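Aug 14, 2022

# Near Misses at Wemside: Why the Cards Stay Blank

Group 4 project report, Workplace Safety Practice
Jairo Betancur, Graça Neves, Elvira Escobar

## 1. What we set out to do

The Wemside distribution center has a near-miss card. It is yellow, it fits in a shirt pocket, and it has eleven boxes, one of which asks for the "root cause category" in a space the width of a thumbnail. The site ordered 800 of them last year. When we arrived, 668 were still in the supply closet, shrink-wrapped, under a case of printer toner.

Our course brief asked us to "evaluate a reporting culture." We took that to mean finding out where the other cards went and why there weren't more of them. Our site contact was Mogens Eyvindsson, the safety lead, who was generous with his time and had clearly been asked this before by people who were paid.

## 2. Where the cards went

Of the 132 cards that left the closet, 102 came back filled in. The remaining 30 are a mystery we solved in part: Elvira found four of them folded under the leg of a break room table, which no longer wobbles.

We read all 102. Graça sorted them by type, and then sorted them again after Jairo pointed out that "housekeeping" had swallowed half the pile. The second sort gave us:

- trips and slips, 41
- pallet and racking problems, 27
- forklift and pedestrian close calls, 19
- everything else, 15

"Everything else" includes a complaint about the vending machine. We left it in. The machine had apparently tipped forward when kicked, and a tipping vending machine is a real hazard even if the author's main concern was a bag of pretzels.

Most of the cards came from the day shift. The night shift turned in six, and five of those were in the same handwriting.

## 3. Talking to people

We interviewed 14 workers across both shifts, in the break room, with permission. We had prepared a script. It survived until the second interview, when a picker asked if we were the people who had come about the lockers.

After that we dropped the script and asked two questions: when did you last see something that could have hurt somebody, and what did you do about it? Every person had an answer to the first one. Most had seen something within the month. To the second, the usual answer was some version of "told my supervisor" or "moved it."

Three reasons for skipping the card came up over and over. People didn't know where the cards were kept (see closet, above). They didn't hear back about the ones they had sent in. And they suspected that a card with a name on it was a way of volunteering to be blamed, which the site denies and which the "employee at fault, if known" box does not help with.

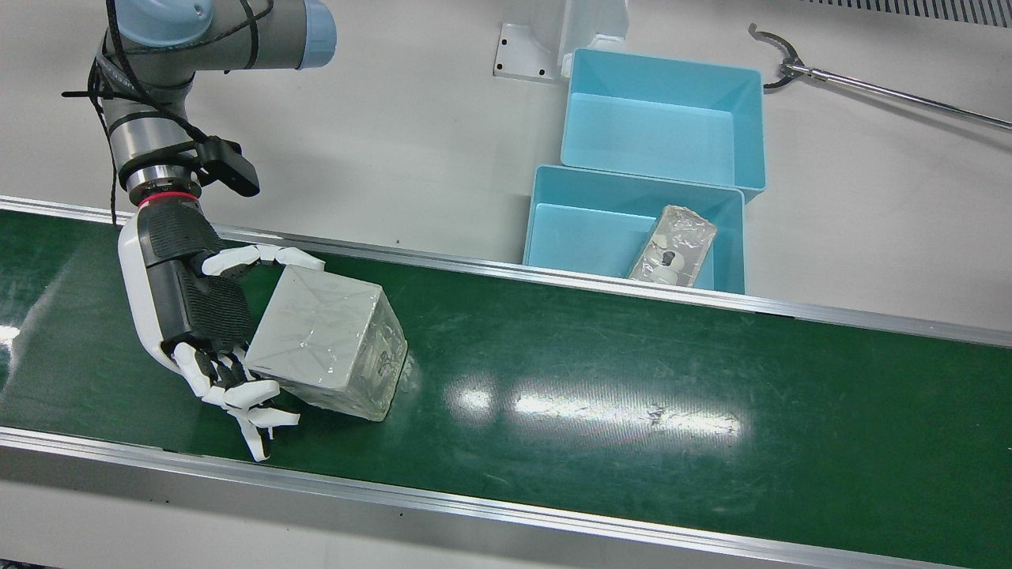 ## 4. The trial

We ran a two-week trial in one picking area with a shorter card. Žydrūnas Dzene, our instructor, told us to cut it to the bone, and then crossed out two more boxes himself. The final version asks what happened, where, and whether you want to hear back. Name is optional. Cards hung on a hook next to the time clock, with a pen on a string. The first pen was gone by lunch. The string stayed.

We also posted a sheet each morning listing the cards received and what was being done about them. Some entries just said "looking into it," and we worried that this would annoy people. One worker told Graça it was the first time she had known anyone was looking.

The area turned in 23 cards in two weeks. It had turned in nine in the whole previous year.

## 5. What this does and doesn't show

Two weeks is short, and three students hanging around with clipboards will make almost anyone report something. A fair number of the 23 came in during the first three days. We would expect the rate to drop once we stopped bringing donuts, a variable we failed to control for.

We also never measured injuries. More cards does not mean a safer building. It means the building is writing more down.

## 6. Recommendations

1. Replace the yellow card with the short one, and drop the fault box whatever else happens.
2. Put cards where people already stop. The time clock worked. The closet did not.
3. Post replies every day, including the dull ones.
4. Ask the night shift where they want their hook. We guessed, and guessed wrong.
5. Buy more pens.

Mogens has agreed to the first three and is thinking about the fourth. The pens are waiting on a purchase order.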